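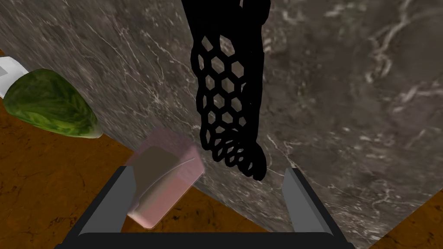

Can a robot clear a kitchen counter yet?

It can clear some of a counter, some of the time, if you let it go slowly and you're not picky about where things end up.

I've been putting that question to myself since December, when I left the packaging floor at Lavine and had time to read up on all this. I spent years next to machines that did one job very well. The case packer on our line did 2,160 boxes a shift and didn't care what was in them. People would visit, watch it for a minute, and ask why they couldn't have one at home to do the dishes. I never had a good answer for them. I have a partial one now.

The case packer worked because every box was the same box, and it showed up in the same spot facing the same way. When a flap was bent, the line stopped and one of us walked over. A counter at home is all bent flaps. Things lean on each other. Some are hard, some bruise, some are see-through, and half of them weren't there yesterday.

A lot of the practice now happens in simulation. A stone slab, a brown surface under it, a green thing with skin like an avocado's, a pink bar that looks glossy or partly see-through, and a two-finger gripper that has to deal with them. Two fingers is still the usual setup. It's cheap and it's easy to control. Try it yourself with a pair of salad tongs. Round things want to roll out, and flat things are hard to get under unless there's an edge to work with. Black mesh is its own problem, as you can see right through the holes to whatever is behind it, and depth cameras don't always know what to make of that.

I went to an open day in Dillwood last month where a small company called Matano was showing an arm on a bench. They had it put groceries in a bin. It handled 2 items a minute when things went well. The sheet they handed out listed 266 test objects, and I'd like to have seen the ones it dropped, but the sheet didn't go into that. I asked about wet dishes and was told they were looking at it.

Shop floors are further along. Tanabe, where my brother-in-law works, has arms loading parts into a press all night, and they seem happy with them. But they also built trays so each part sits the same way every time. Somebody still fills the trays.

So for home, I would not wait on it. A dishwasher is a robot that gave up on picking things up, and it's the best one I own. I could see an arm that puts cans away in a few years - maybe one that wipes down a table too. Folding a fitted sheet I'll believe when I see it. I can't do that one either.

2018-05-13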